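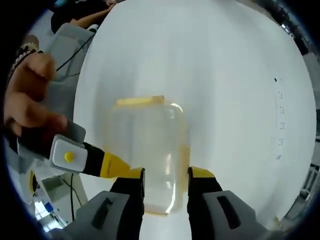 A clear plastic container with a yellow lid, held on a white table.

How Police Keep Track of Evidence

When police officers look into a crime, they often collect objects. These objects are called evidence. Evidence is anything that can help show what happened. It may be a glove, a key, a broken piece of glass, a letter or a phone.

Finding an object is the first part of the work. After that, the police must be able to show where the object has been every hour of every day until the case is over. The record that shows this is called the chain of custody. "Custody" means taking care of something and being responsible for it.

Why a chain?

A metal chain is made of links. Each link holds the next one. If one link is missing, the chain comes apart.

The record works in the same way. Each person who holds the evidence is one link. When the object passes from one person to another, both people sign their names. They also write the date, the time and the reason. If there is a gap in the record, a judge may ask who had the object during that gap. If there is no good answer, the judge may decide that the object cannot be used in court.

Step 1: At the scene

An officer who finds an object does not pick it up right away. First the object is photographed where it lies. A small numbered marker is placed next to it, and a ruler may be added to show its size. The officer also writes down the place where it was found, measured from two fixed points such as a wall and a door frame.

Then the officer puts on clean gloves. The gloves keep the officer's own fingerprints and skin cells off the object. A new pair is used for each object.

Step 2: Packing

Different objects need different packages.

Dry items, such as paper, usually go into paper bags or envelopes.

Wet items, such as a jacket left in the rain, must be dried first. A wet cloth sealed in plastic can grow mold, and mold can damage the evidence.

Sharp items, such as knives, go into stiff boxes or tubes.

Burned material goes into airtight metal cans, which stop vapors from getting out.

Phones may go into special bags that block radio signals, so that no one can change or erase the phone from far away.

Step 3: Sealing and labeling

The package is closed with evidence tape. This tape tears into small pieces if someone tries to peel it off. The officer writes initials and the date across the edge of the tape, so that part of the writing is on the tape and part is on the package. If the package is opened, the writing will no longer line up.

A label is added. It gives the case number, the item number, a short description, the place and time of collection, and the name of the officer.

Step 4: The evidence room

The sealed package goes to the evidence room. This is a locked room in the police station, and only a few people may enter it. The person in charge is called the evidence technician or property officer.

In the Drivska police department, that person is Vilho Kinnunen. His evidence room holds 3,358 items on 84 shelves. Each item has a bar code. When Mr. Kinnunen scans the code, the computer shows the shelf number and the name of every person who has handled the item. Each Monday he chooses 5 items from the list and checks that they are where the computer says they are. This is called a spot check. Once a year, in December, every item in the room is checked. This is called an inventory.

Some items cannot go on a regular shelf. Money and jewelry are kept in a safe. Blood samples are kept in a refrigerator with an alarm that sounds if it gets too warm.

Step 5: The laboratory

Some evidence must be tested by scientists. A scientist who receives a package looks at the seal before opening it. If the seal is good, the scientist signs the record and cuts the package open in a new place, leaving the old seal as it was. After the test, the package is closed with a new seal. An item that has been tested more than once will have several seals.

Step 6: Court and afterward

If there is a trial, the object may be shown in court. The officer who found it may be asked, "Is this the same item?" The officer checks the label, the initials and the item number before answering.

When the case is finished, evidence is not always kept. A stolen bicycle can go back to its owner. Other items may be destroyed safely or stored for many years. The rules depend on the kind of case and on the state. This last step is written in the record too.

Follow one item

A green backpack is found behind a store at 3 in the afternoon.

Officer Hämäläinen photographs it, packs it and seals it.
Officer Hämäläinen gives it to Mr. Kinnunen. Both sign.
Mr. Kinnunen gives it to a lab driver. Both sign.
The driver gives it to the scientist, Dr. Aleo. Both sign.

The backpack has now been held by four people. The record shows three transfers, and each transfer has two signatures.

Words to know

Chain of custody: the written record of everyone who has held a piece of evidence.
Evidence: anything that can help show what happened.
Inventory: a full check of every item in a place.
Seal: a closing that shows whether a package has been opened.
Transfer: the passing of an item from one person to another.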